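The Revised Rules

The Bresora Code of Good Practice for Automated Handling ran to 46 clauses, and I had been hired to add to it. I was told this on my first morning by a woman in a lanyard, who gave me a lanyard too and then a chair that went down when I sat on it.

"Read it all," she said. "Then watch the arm for a week and tell us what's missing."

I read it all. Clause 1 said that no person should reach into the bin while the arm was moving. Clause 2 said that no person should reach into the bin while the arm was still, as it might be thinking. Clause 3 dealt with biscuits. I had the feeling that each of these had once been somebody's afternoon.

By clause 30 the authors had stopped worrying about people and begun to worry about the toys. Soft items were to be lifted by the middle. Items with faces were to be treated the same as items without. An item dropped was to be written down as dropped, and the word "released" was not to be used for this purpose. There was a footnote in which a man from Ilmont, our main customer, asked what the difference was, and another footnote in which he was told.
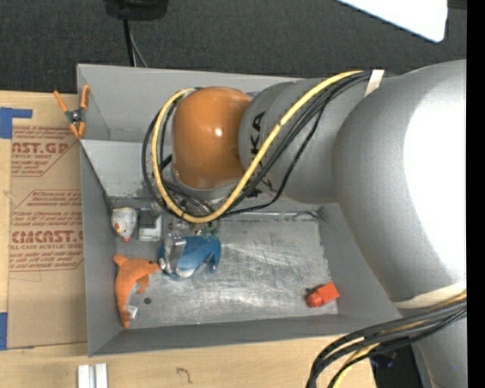
My notes from those days are mostly about dolphins. I had expected to care about speed and safe distances, and I did put in a page on safe distances, but after an hour of watching a large machine consider a small plush animal you begin to take sides. I wrote "good" in the margin several times. I wrote "leave him" once, and had to cross it out under clause 19, which bans the use of "him".

The trouble came on the fourth day, when the auditor arrived from Clotitz. He had a tablet, a soft voice and a copy of the Code in which he had marked 52 passages, some of them twice. He wanted to know who had the authority to stop the arm.

"Anyone," said the woman in the lanyard. "Clause 7. Anyone may stop it at any time for any reason."

"And who may start it again?"

We looked. Clause 8 said that the arm could be restarted by the person who had stopped it, once they were satisfied. It didn't say with what.

"So if I stopped it," said the auditor, and pressed the red button to show us what he meant.

It was a nice, clean stop. The Code was very firm about stops. We stood and admired it for a bit, and then the woman in the lanyard asked him if he was satisfied.

He thought about it properly, I'll give him that. He looked at the arm and he looked at his tablet. He said that speaking as an auditor he couldn't be satisfied with a system that had no written test of satisfaction, and that until there was one he would not feel able to sign.

It was ten past eleven. By noon he had rung his office, who said it was a matter for the site. By two he had eaten one of our biscuits, standing on the correct side of the yellow line. At 4 o'clock I sat down in the chair that sank and wrote clause 47, which says that a person shall be considered satisfied when they wish to go home.

He read it through, asked for "reasonably" before "wish", and restarted the arm at 44 minutes past. Then he asked whether he might stay and watch for a while.

I moved over. He lasted five minutes before he said "oh, well done" under his breath, and I got out a clean sheet and began on clause 48.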